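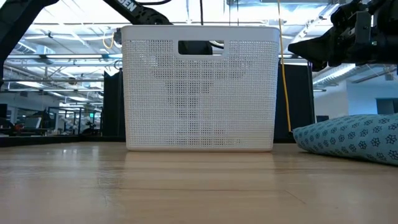 Since October I have been paying for the Kelen kit, and a few readers asked me if it is worth the money. I will try to answer as fairly as I can.

Kelen is sold by a small company called Forkorico. You get two grippers, the software, and a support contract for the first year. The arms you must have already. The seller told me that most customers are ready in one morning. We needed two days, and the second one went almost completely on calibration. The manual is translated and you notice it. In one chapter the word "jaw" is used for three different parts.

What I like is how it deals with household things. Before this we had the Dustis grippers, which were good with boxes and hard edges but squeezed everything soft as if it owed them money. With Kelen I can set the force separately for each type of object, and the setting stays saved after a restart. This sounds like a small thing, but with Dustis I typed it again every morning.
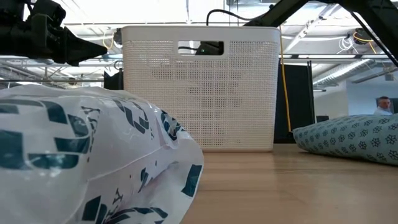 Plastic bags are still the hardest for me. They change shape each time, they shine under the ceiling lights, and the software loses the outline. In my own test, 40 tries with one bag, it picked it up in nearly half of them. Cushions went much better, and baskets with a handle hole gave me no trouble when I taught the grip by hand.

Support is friendly but slow. My longest wait for an answer was 65 hours, and then the answer was a link to the manual.

I also looked at Skjelbred, which a former colleague uses. It is faster, but the yearly licence is too high for a group of our size, so I did not go further than the demo.

For now I keep Kelen. The next update should bring a better mode for thin materials, and I will write again when I have installed it.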